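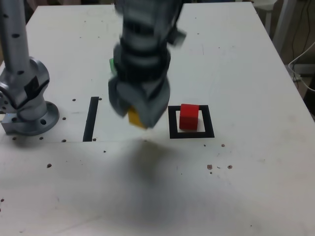

Score the placement, then score the approach

Most tabletop manipulation papers report one number per task. The cube ended up in the square or it did not, and the fraction of trials in which it did goes into the table in bold. I have reviewed enough of these papers, and written enough of them, to think the number is doing less work than we ask of it. My argument is narrow. For pick-and-place tasks with marked targets, a success rate with no account of the approach phase should not be accepted as evidence that one policy is better than another.

The occasion is a comparison we ran at Warraich in June. Two policies were trained on the same demonstrations for a colored cube sorting task. The first, which I will call the Gralell policy after the codebase it comes from, predicts a short chunk of end-effector poses and executes the chunk before looking again. The second, Ornilell, predicts one step at a time and smooths the output with a filter. Each had 47 trials. Each put the cube inside the outline in the same number of them, give or take 2. By the convention of the field, the result was a tie and there was nothing to write up.

Anyone who had watched the trials would have disagreed. The chunked policy moved fast, arrived slightly high, and dropped the last part of the distance in one motion. The stepwise policy crept. It stopped above the target, corrected sideways, stopped again, and lowered. When the chunked policy failed, it failed by being confidently in the wrong place. When the stepwise policy failed, it usually ran out of time while holding the cube. Those are different machines with different uses, and a single column of percentages prints them as the same machine.

What the binary score hides

A square outline on a table is a generous target. A cube can sit in a corner of it or in the middle and receive the same credit. The usual defense is that the square encodes the task tolerance: if the application needed the cube centered, the square would be smaller. I accept this for an application. I do not accept it for a benchmark. In a benchmark the square was drawn by whoever set up the table, at whatever size was convenient, and its size sets the success rate about as firmly as the policy does. Make the outline a little larger and both policies are near the ceiling. Make it a little smaller and the ranking may flip, depending on which policy has bias and which has variance.

Bias and variance are the words that matter. A policy that places every cube toward the same corner has a calibration problem, and a calibration problem can often be fixed in an afternoon. A policy that scatters cubes evenly across the square has a control or perception problem, and that can take a quarter. With a binary score, the two look identical until one of them crosses the line. After it crosses, the biased policy looks far worse, although it is the easier one to repair.

The remedy costs almost nothing. Most setups already have a fixed camera. Take one still after release, find the centroid of the cube, and report its offset from the center of the target as a two-dimensional scatter. Our script for this is 17 lines, and most of those handle file names. The plot takes up as much room on the page as the table it should accompany.

The case for the approach phase

Final offset is the easy half. The harder half is the interval between the grasp and the release, which most papers treat as private business of the policy.

I would ask for three quantities. The first is the height of the held object when lateral motion stops, measured from the table. A policy that finishes its sideways correction well above the surface and then descends straight is robust to small errors in table height. A policy that is still moving sideways at contact will drag the cube, and it depends on friction that was never measured. The second is the number of velocity reversals in the final part of the approach, which separates a smooth arrival from hunting. The third is time from grasp to release, given as a distribution. A mean will bury the trials in which the arm hesitates for a long while and then succeeds.

All of this can be computed from joint logs that every lab records. No new sensor is needed. The logs are sitting on a disk, and in my experience they are opened only when something breaks.

On our data, the first quantity was the useful one. The chunked policy stopped moving sideways at a consistent height. The stepwise policy did not, and in 9 of its trials it was still correcting when the cube touched down. Every one of those trials was scored as a success. I would not deploy that policy on a table with a different finish, and the success rate gave me no reason to hesitate.

Objections

The first objection is that the field needs simple numbers, because simple numbers allow comparison between labs. I agree that it needs them. I do not think it has them now. Success rates from two labs with two tables, two lighting conditions and two ideas of how large a target should be are not comparable, however simple they look. Offsets in millimeters are at least in a unit that both labs own.

The second objection is that process metrics punish unusual but valid strategies. A policy that slides a cube into position on purpose would score badly on stop height. This is true, and it is the objection I take most seriously. My answer is that the quantities should be reported and left unranked. If a policy slides cubes, readers should be told that it slides cubes. They can then decide whether that suits their objects. A sliding strategy is fine for a plastic cube and poor for an open cup. The reader with the open cup is badly served by a paper that keeps quiet about it.

The third is that more metrics give authors more ways to choose a flattering one. This happens. It can be limited by fixing the set in advance, and the set I propose is short. Reviewers can ask for all of it or explain why they did not.

A fourth came from a colleague at Ronport, where the same arms are used for intake testing. There, a failed placement stops the line and a slow one does not, so the binary score is the correct score. I have no quarrel with this. A site with a known cost function should use it. Research papers do not have a known cost function. They have readers with many different ones, and the report should carry enough information for each reader to apply their own.

On clutter and partial scenes

A related weakness is how little is said about the other objects on the table. A second cube close to the one being moved changes the approach, and so does another arm standing nearby, even an idle one, if the planner treats it as an obstacle or the camera sees its shadow. Learned policies are sensitive to shadows in ways their authors tend to discover late. In our comparison, moving a single lamp altered the stepwise policy's hunting behavior visibly and left its success rate where it was. Had we logged only success, we would have written that the method was robust to lighting.

I would therefore add one request that is not a metric. Publish the start state of every trial as a still image, in order, including the failures. Readers can judge for themselves how much the object positions varied, whether the target moved, and whether the trials labeled as random were spread over the table or bunched within a hand's width of the demonstrations. Written descriptions such as "randomized initial positions" are compatible with almost any arrangement.

What I would settle for

If reviewers asked for only one change, I would choose the scatter of final offsets. It is cheap, it fits in a single column, and it cannot be produced without someone looking at where the cubes landed. If they asked for two, I would add stop height. The remaining quantities can go in an appendix until there is agreement on how to define them, velocity reversals in particular, where the count depends heavily on how the signal was filtered.

We have gone back through our own earlier comparisons with these measures. Two of the rankings we published do not hold up as stated. In both cases the method we preferred had the higher success rate and the wider scatter, and the margin between the methods was smaller than the effect of redrawing the outline. The corrected tables and the scripts are in the Warraich repository, next to the original logs.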